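Ondel Community Help > Live Music & Parties > Hiring a band

How early should we book a string quartet for a December party, and do they need a song list from us?

Posted 4/6/20

My parents have a big anniversary in December and we want live strings while people eat, then something livelier once the plates are gone. The hall is the Gajewski Rooms, decent size, wood floor, no stage. We've never hired musicians before! Two things I'm stuck on:

1. When do we have to book? One agency quoted us $1,000 for the evening and wants an answer soon.

2. Do we hand over a full song list, or just a few favorites? Dad loves old tangos and Mom wants movie themes.
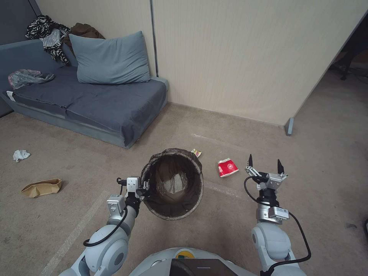 2 answers

Answer from Zbigniew Nowicki

Oh, you're going to love this. Strings at dinner are wonderful, and tango on a violin gives me goosebumps every time.

Book now if you've found players you like. December fills up with office parties and carol concerts, and the good quartets go first. Ask what the quote covers: travel, how many sets, how long the breaks are, and whether they charge extra for arranging a song they don't already play. We had a group called Prestance for my sister's party and they played two sets with a break for the speeches, which was perfect (my uncle's speech was long).

For songs, send them your must-haves, maybe nine at most, and let them fill in the rest. They know what works over soup! Check that the movie themes are in their book. Most quartets have plenty, but tango can be hit or miss, so ask for a recording of one.

Also ask about chairs. Cellists are picky about chairs with arms, and they should be.

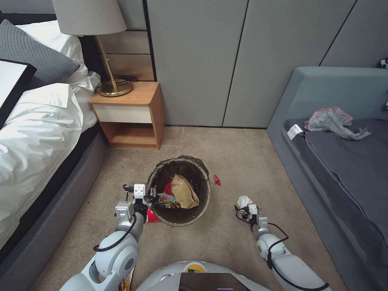
by Luridico, member, 2 helpful votes

Agree with booking early. For the livelier part you may want a different group, or ask if the quartet has an accordion player they work with. Accordion plus violin and people WILL dance. Get the deposit terms in writing and find out what happens if a player gets sick. No idea on price where you are, sorry, but ask if it's per player or for the whole group.

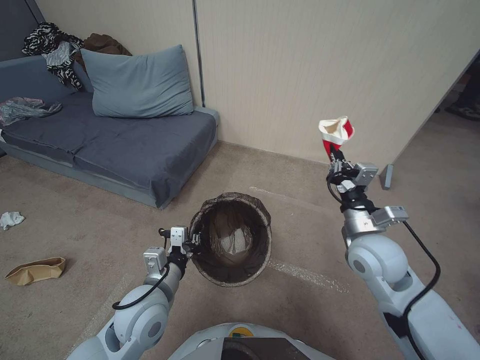

Sofa with a light blue pillow

Was this page helpful? Yes / No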